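Nuvikのティントバーム、ようやく1本使い切りました!

買ったのは4月。色は8番のくすみローズです。送料込みで1313円だったので、正直そんなに期待せずポチったんですよね。前に使っていたFlellicoのグロスがとにかくベタベタで、風の強い日は髪の毛が全部くっついてきて……もうあれじゃなければ何でもいいや、くらいの気持ちでした。

で、塗ってみたらするっと軽い。鏡なしで塗ってもはみ出しが目立たないし、マスクの下でもそこまで気になりません。色は見た目よりだいぶ薄づきで、一度塗りだと「今日なんか顔色いいね」くらい。しっかり発色させたい人は三度塗りしてください。私は二度塗りで落ち着きました。

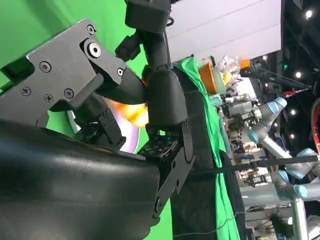
残念なのは持ち。お昼を食べたらほぼ消えます。コーヒーだけなら内側が落ちる程度なんですけど、ラーメンの日は完敗(笑)。塗り直しても皮むけしてこないので、私はまあ許せるかな。

香りはほんのりバニラ。甘い香りが苦手な妹は「ちょっと無理」と言って返してきました。塗って5分もすれば私は感じなくなるんですが、敏感な人は店頭で試してからのほうがいいと思います。

あとキャップがゆるい!ポーチの中で2回外れて、内布がうっすらローズ色になりました。Bessonのリップはカチッと閉まるのになあ。ここは次のリニューアルで直してほしいです。

リピートは、します。ただ次は8番じゃなくて、もう少し赤みのある色にするつもり。秋冬に使ってみて乾燥具合が違ったら、また追記しますね。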